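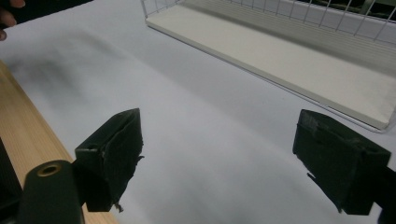 Hand-Guided Demonstration

Hand-guided demonstration is a way of teaching a robot by doing the task oneself, with a hand-held gripper or by remote control. Skornholm's course takes 3 hours and asks for 600 runs. Critics such as Évan Guérin doubt that the count means much.

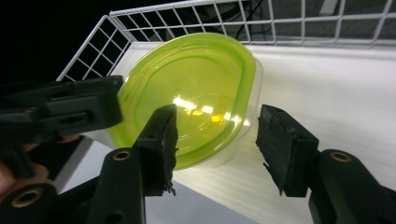 Claims of general skill rest on thin evidence – often one room and one person. A lidded food container held at a tilt tests grip and angle together, and worn finger pads may change both.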